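Chapter 4
Sharing a Counter: Rules for Robots in Kitchens

What you'll find in this chapter

4.1 Who the rules are written for
4.2 Drawing the work zone
4.3 Cables, cords and other things that move by accident
4.4 Food contact and the cleaning plan
4.5 Writing a stop rule people will use

My first real argument about a robot standard was over a dish towel. I was a new hire at Zoltby, I had read every page of our safety manual (all 261 of them, with a highlighter, I was that kind of new hire), and I was sure I knew how to sign off a kitchen cell. Benito Robles walked up to my test counter, picked the towel off the toaster oven and asked me which line of my risk assessment it was on. It wasn't on any line. I had the arm, the gripper, the controller and the emergency stop. I had left out pretty much everything a cook would call the kitchen.

So that's where I want to start you, too. In Chapter 3 we worked through fenced cells, where the floor is painted and the parts come in on a belt. I love fenced cells! You can draw them on graph paper. A kitchen counter is a different animal. It has bread crumbs and hot metal on it, somebody's snack, a cord that was over there this morning. The rules still apply, all of them, but you have to do a lot more looking before you can say whether you've met them.

Let me give you the habit I use, and then we'll spend the rest of the chapter arguing with it. Before you open the standard, stand at the counter and make three passes. On the first pass you look only at the robot and whatever is attached to it. On the second you look only at things that plug in. The third is for everything else, and it always takes the longest. Write as you go. Don't sort anything into categories yet, and please don't decide something is harmless while you're still on your feet.

Try it on the counter below before you read on. Give yourself 11 minutes and use the blank form at the end of the chapter.

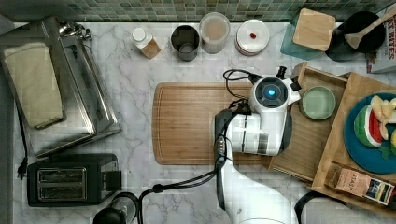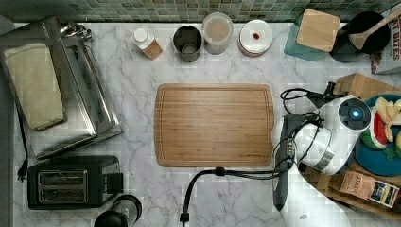

Figure 4.1 A robot arm at a kitchen counter, with a cutting board in the middle of the work area.

How did you do? When I run this in class, nearly everyone gets the arm and the board right away, and then the lists start to wander apart. Some people write down the toaster oven and miss the towel on top of it. (I have sympathy.) Put the towel on its own line. Cloth on a heating appliance is a hazard with or without a robot, and if your work zone reaches that far you'll need to say who moves it and when. Your form has a column called "owner" for just this purpose, and "the team" doesn't count as an answer.

Then there are the cables. You'll find black cable near the arm in both pictures, and a power cord on the left side of the counter as well. Our house rule at Zoltby is that any loose cable inside the work zone gets traced by hand, from one end to the other, before the arm is powered. You may think that's fussy. I did, until I spent most of one October rewriting a procedure that said "cables shall be managed" and didn't say what managed meant. Section 4.3 has the version we ended up with, and you're welcome to steal it.

And the fruit. Feng-yi Tseng, who taught me most of what I know about food contact, would want you to notice that there is cut fruit on a plate at the robot's end of the counter. Is it part of the task? Is it lunch? You can't tell by looking, and neither can an inspector, so the work instruction has to say. If it's part of the task, the gripper surfaces fall under the cleaning plan in Section 4.4. If it's lunch, it goes somewhere else before you start. Either answer is fine with me as long as it's on paper.

A few words we'll be using a lot:

Work zone: the space the arm and anything it's holding can reach while running the task. Measure it with the longest tool in the gripper. I've seen it done with the gripper empty, and the drawing had to be thrown out.

Bystander item: anything in or near the work zone that the task doesn't use. Most of what you wrote on your third pass will end up here.

Stop rule: a plain sentence that tells any person in the room when to stop the robot. It has to make sense to someone who has had no training at all.

Reset check: the short look-over you do after every stop, before the arm moves again. At Zoltby ours has 11 items, and the towel is number one. Benito insisted.

Keep the form you just filled in. You'll need it for the exercises in 4.2, where you'll draw a boundary around the cutting board and find out which of your items land inside it.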